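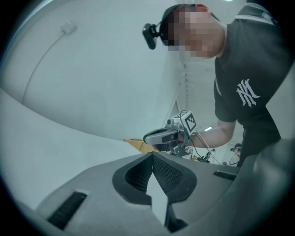
Galerie – Démonstrations à la main, projet Weko
Atelier Fuseck, site de Torkedside
Page mise à jour le 04/04/2020

Le projet Weko porte sur l'apprentissage de tâches de manipulation à partir de gestes humains. L'opérateur tient une pince, exécute la tâche lui-même, et les enregistrements servent ensuite à entraîner le bras. La galerie s'adresse aux équipes qui rejoignent le projet et à nos partenaires de Moncrieff, qui travaillent surtout en télécommande.

Au poste de travail
Pince à corps gris clair et blanc, tenue à la main juste au-dessus d'une surface grise. Le marqueur carré noir et blanc est monté sur le dessus, les câbles partent vers l'opérateur.
Caméra frontale noire sur sangle, orientée vers la zone de travail. Au premier plan, une seconde pince, avec son ouverture en V garnie de maille noire perforée.

Repères pour la lecture
Une séance compte 14 tâches et dure 61 minutes, pauses non comprises. Chaque tâche est reprise jusqu'à obtenir environ 100 essais exploitables par opérateur.
Les essais interrompus sont conservés dans un dossier séparé – ne pas les supprimer, même très courts.
Le marqueur doit rester visible pendant tout le geste. Éviter de le couvrir avec la manche ou l'autre main.
Les câbles passent du côté du corps, jamais devant la pince.

À la main ou à distance
La prise en main directe demande peu de formation et convient aux gestes courts. La télécommande est plus lente, mais les mouvements enregistrés sont déjà ceux du bras. Les deux séries restent classées à part jusqu'à la comparaison prévue en juillet.

Reproduction autorisée pour un usage interne, avec la mention « Fuseck / Weko ». Les visages sont masqués avant mise en ligne. Pour tout autre usage, s'adresser à l'accueil du site de Torkedside.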